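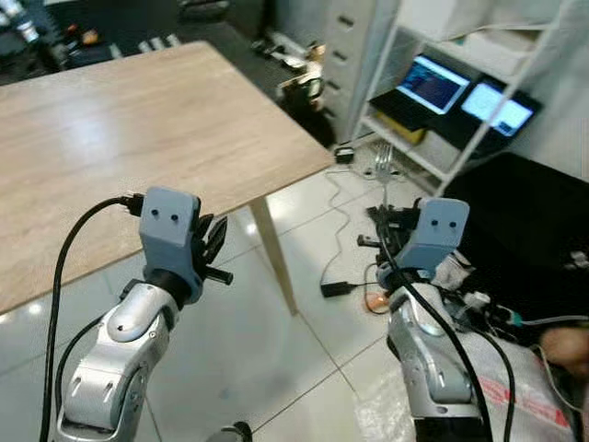
The pale table, the white tiles, and the cable situation underneath.

So I've been putting off writing about the table for a while now, mostly because I kept thinking I'd get the floor sorted out first and then take a nice tidy "after" picture. It's Jun 26, 2025, the floor is not sorted out, and I'm writing it anyway!

First, the table. I went back and forth on this one for ages. I'd had my heart set on something dark (the old place had dark everything, and I guess I thought that was what grown-up furniture looked like), but with shiny white tile all through this room a dark table was going to look like it had been parked there by mistake. I wanted light wood with a bit of grain to it, and plain legs. I ended up finding it at Driltside, the secondhand furniture barn out past Multcombe, for $127. It had been sitting in the back behind a row of headboards. I paid for it before I'd even measured the car.

It didn't fit in the car. Two trips, one for the top and one for the legs and the bag of bolts, and the top rode home with its corner between the front seats and my elbow on it the whole way.

I love it, though. The oak grain is very soft, you barely notice it until you're sitting down with a cup of coffee, and then you can't stop following the lines. I haven't put anything on it yet as far as oil or wax goes. My plan is to live with it through August and see how it handles rings and crumbs before I commit to a finish.

Now the tile. I didn't choose the tile, it came with the place, and I've gone from hating it to being sort of fond of it. The big glossy squares bounce light around like crazy, which is great on a gray morning. They also show every single thing you drop. The grout is thin, thank goodness, because I cleaned all of it on my hands and knees the first week with a little brush and I'm in no hurry to do that again. Wood feet on glossy tile will slide, too, so if you're doing the same thing, get the felt pads with some grip to them. The cheap ones I bought first peeled off in 7 days.

And then there are the cables. My biggest complaint about this room is the outlets, which are all in the wrong spots, so anything that needs power ends up with its cord wandering across the floor under the table. There's a thin white one that drives me up the wall. On white tile you'd think it would disappear, but no, it just looks like a long squiggle somebody drew. The little black power adapter on the end of it is even worse – black on white, right where your feet want to go.

I've been reading up on options. Mirnura makes a tray that screws to the underside of a table, and I like the idea of getting the adapter up off the floor, but I'm nervous about drilling into a top I just fell in love with. There's also a stick-on version from Paulauskas that I might try first. If it falls down in the night and scares me half to death I'll let you know.

The shelving is the next job after that. Small stuff migrates from the shelves to the floor around the bottom of them and then sort of settles there. Little boxes mostly, plus the odd thing that has no business being on a floor at all. I keep telling myself a couple of baskets on the bottom shelf would fix it, but I've bought baskets before and all I did was fill them and keep going.

If anybody has used a stick-on cable tray on real wood, please tell me whether it left a mark when you took it off. I've got one in my shopping cart and I keep not clicking the button.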